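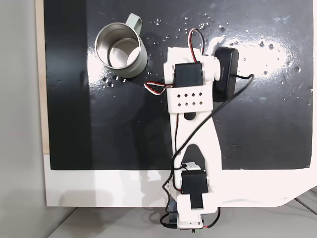

A steel mug with a pale green outside and a matching loop handle.

How to Get Old Tea and Coffee Stains Out of a Steel Mug

I love this job! You mix up a bit of powder and water, walk away, and come back to a mug you'd forgotten was shiny. It works on plain steel insides, painted or not on the outside, and you probably have everything in the kitchen already.

What you need

Baking soda
Hot water, 500 ml or enough to reach the top stain
A soft sponge or an old toothbrush
White vinegar (only for chalky spots)

Steps

Rinse the mug and tip out any grounds.

Drop in 3 teaspoons of baking soda, then pour in the hot water slowly. It can fizz up a little if there's coffee left in the bottom, so do this in the sink.

Leave it for an hour. Really dark rings do better overnight, and I usually set mine going after supper.

Pour it out and rub the inside with the sponge. For the line just under the rim, make a thick paste with more baking soda and a few drops of water, and go around with the toothbrush. So satisfying!

Rinse well and dry with a cloth right away, or you'll get water spots.

Still chalky?

That's hard water (we have plenty of it here in Drikdale). Swirl a splash of vinegar around for a minute, then rinse twice.

Please skip steel wool and bleach. Wool scratches the finish, and bleach can pit the metal. Keep the paste off painted outsides too, and just use dish soap there.

Ljubica Petek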